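Small two-drawer desktop cabinets – what do you keep in yours?
Home Office & Storage > Desk Organization
8 replies, 186 views

skitow_desk wrote:
I'm trying to get all the small stuff off my desk and into something with drawers. Pens, charging cables, stamps, tape, the spare keys. I was using a plastic tray and it turned into a pile within a week. I have a gap 40 cm wide between the monitor and the wall. Budget is not huge. I want wood if possible because the rest of the desk is wood. Two drawers or three? And does anybody put dividers in these?

melonrind wrote:
Two. I had a three-drawer one and the drawers were so shallow that a roll of packing tape wouldn't go in. Gave it to my sister and got a two-drawer. Tape fits, stapler fits.

PreciousM wrote:
I disagree with melonrind, three is better if most of what you own is flat. I keep envelopes, stamps and receipts, and none of that needs depth. With two drawers everything ends up stacked and you dig for it.
Measure your tallest item first and then decide.
– Precious Mkhize

zuko_b wrote:
Two drawers here as well, in light oak. I've had it since February. Top drawer is daily things, bottom drawer is things I need once a month. I set it at the back at an angle so the drawers face my chair and I don't have to reach across.
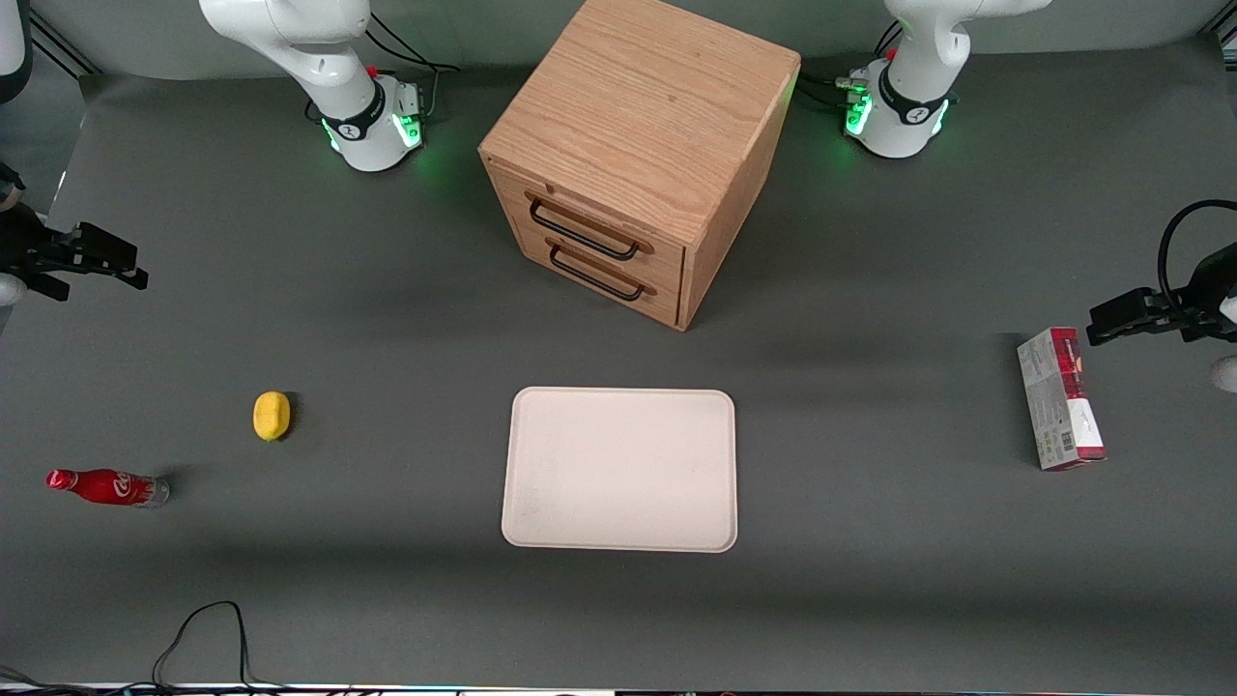

Re: Small two-drawer desktop cabinets – what do you keep in yours?

skitow_desk wrote:
Thanks, I like the light oak. I hadn't thought of turning it. Mine would have to sit square because of the wall, but I could swap it with the lamp and angle it in the corner. Do you keep anything on top?

zuko_b wrote:
Sometimes the mail. I try to keep it clear or it turns into another shelf.

qiu77 wrote:
I'd say use the top. It's the best spot on the desk. I have a small dish up there for keys and a mug for pens, and the drawers are for everything else. If pens are in a drawer I never put them back.

melonrind wrote:
Pens in a mug dry out and collect dust. Drawer.

qiu77 wrote:
Mine don't dry out, they have caps.

PreciousM wrote:
On dividers: cut-down cereal boxes work fine until you know how you want it laid out. I bought bamboo ones first and they were a finger too long for the drawer. Inside measurement, not outside. The sides take up more than you would think.
Also put felt pads under the cabinet. A light one slides when you pull a drawer that sticks. If the drawer does stick, rub a candle along the runners, wipe off the extra, and try it again. Don't use cooking oil, it gets gummy.

lowshelf2000 wrote:
Seconding the candle. I would add that you should empty the drawers once before winter and once after. Mine swell a bit in humid months and I only notice when they're full. I don't agree about three drawers, though. I used to have one and the middle drawer was always junk.

skitow_desk wrote:
OK, going with two. Keys and stamps on the left of the top drawer, pens on the right, cables and tape in the bottom. I'll try the cereal boxes before I buy anything. Will measure the corner tonight and see if it fits on an angle next to the printer.

PreciousM wrote:
Leave room to pull the drawers all the way out. I forgot that the first time and mine hit the printer tray.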